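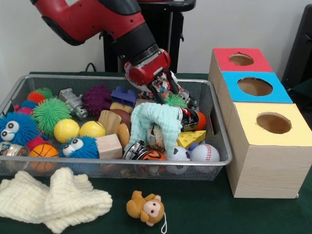
Could the alum go in cold next time, and has anyone tried the onion skins a second time before throwing them out? Both questions were penciled next to the May entry, and both are good ones, so I spent the whole session on them.

26/06/2026
Brallament dye notes, onion skin on wool

Alum in cold, yes! Stirred it into cool tap water with the Gritudel skeins already soaking, then brought the pot up slowly on the Brinkmann hot plate. Held it at 70 °C for an hour. No felting at all, and the yarn took the dye far more evenly than the May batch did – I'm thrilled with this.

First bath: deep orange-gold, a bit brown at the tips where the ties were too tight. Tie looser.

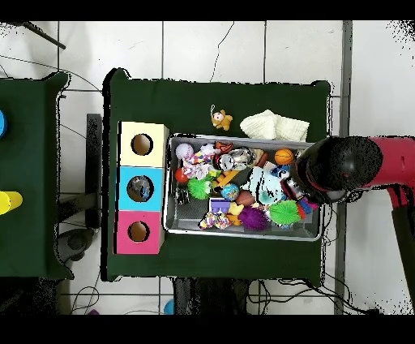 Second bath, same skins, same water topped up. I expected a sad beige and got a soft, buttery yellow that I like even better than the first. Left the skeins in overnight. For anyone matching shades by eye: aim a step warmer than the pale cream-yellow box with the round opening, and nowhere near as loud as the hot-pink one (that's cochineal territory, and we're out). Third bath barely colored anything, so two is the limit.

Rinse: Flemine wool wash, a small capful, lukewarm. Water ran clear after seven changes, which felt like forever.

Cotton is still the problem. It drinks up the alum and gives back a faint tan. Want to try a tannin soak first, then the same cold start, and something with a deep texture to see if the color pools in the dips.

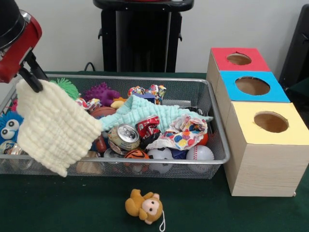

Cream washcloth, waffle-like knit.

To do: weigh skins dry, label the jars, order more alum.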